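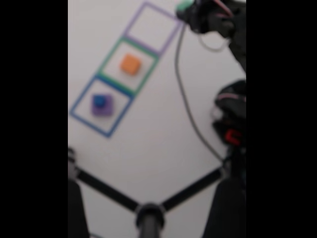

Learning to keep a household budget at 43

I put off doing a budget for most of my adult life. I had a job, the rent got paid, and there was usually something left at the end of the month. When there wasn't, I moved money over from savings and told myself I would move it back. In October I sat down with a year of bank statements and found I had moved $2,343 out and put none of it back.

It wasn't a disaster. It did bother me, mainly because I couldn't say where it had gone. There was no vacation that year and the car behaved itself. I went through the statements line by line with a pencil, and it took two evenings.

What the statements said

Groceries were higher than I would have guessed, and eating out was lower. The real leak was in small regular payments. I had 18 of them. I recognized most of the names once I looked them up, but I had stopped using at least half. There was a magazine I thought I had canceled when I moved. There was a storage plan for photos on a phone I no longer own. There was a monthly charge from a company called Stilby, and I had to search my email to find out what it was. I had signed up for a free trial of their meal planner and used it for one week.

Canceling them was dull work. Some let me do it on the website in a minute. Two made me call, and one of those kept me on hold long enough to wash the dishes and dry them. I wrote down the date and the name of the person I talked to each time. One of the charges did come through again the next month, and having the name made the second call a lot shorter.

Envelopes

My neighbor Angharad Vaughan has used cash envelopes since she was first married. She keeps them in a recipe tin in the kitchen. I had always thought of this as something my grandmother's generation did, but I asked her to show me and she did, over coffee, with the actual envelopes on the table.

She has five: food, gas, clothes, gifts, and one marked "house." On payday she takes out cash and fills them. When an envelope is empty she waits until the next payday. If she borrows from one for another she writes it on the back, and the backs of some of hers are covered in little sums going back years. The gifts envelope gets very thin in December and she doesn't worry about it.

I tried it her way for two months. It worked well for groceries. Standing in the store with a fixed amount of cash, I added things up as I went, and I put things back. It worked badly for gas, where I had to walk inside and guess how much the tank would take. It didn't work at all for anything I bought online. So now groceries and eating out are in cash and everything else goes through the one debit card.

The spreadsheet

For the rest I made a spreadsheet. I looked at a couple of apps first. They wanted my bank login, and I didn't feel like giving it to them. The spreadsheet has one row for each bill, with the amount, the day it comes out, and the account it comes from. Under that is a row for each thing that comes up once or twice a year, divided by twelve. Car registration, the dentist, the renter's insurance, the furnace filter, shoes.

That second group was where I had been going wrong. I had always treated the car registration as a surprise. It comes in the same month every year. Once I started setting aside a twelfth of it with each month's bills, it stopped taking money out of savings.

I update the sheet in the morning before work, usually a little after seven. It takes five minutes if I do it every few days, and most of an hour if I let it go for three weeks. I have let it go for three weeks more than once.

Things I got wrong

The first month I set the grocery number far too low. I had read what other people spent and copied it. Most of those people seemed to have a big freezer and a lot of patience for beans. I ran out on the 22nd and ate a great deal of toast. The next month I used the average from my own statements and took a little off, and that held.

I also forgot to give myself any money to waste. A friend from work wanted to get lunch and I said no, then said no again the next time, and after that she quit asking. I now have a line called "whatever" with forty dollars in it. I asked her to lunch myself the week I added it, and we've gone back to going every other week. She orders the soup.

And I paid for a printed budget planner before I had any idea what I needed. It had stickers. It's in a drawer.

Where it stands

The $2,343 isn't all back yet. I put a fixed amount in on payday, before I do the envelopes, and at the present rate I should have it replaced by next summer. The sheet has a cell that shows how much is left to go, and I've made it a little bigger than the other cells.

Next month I have to look at the car insurance, which renews in the spring and has gone up every year I've had it. Angharad says to call them and ask for a better price before I start comparing other companies. I'll try that and write down who I talk to.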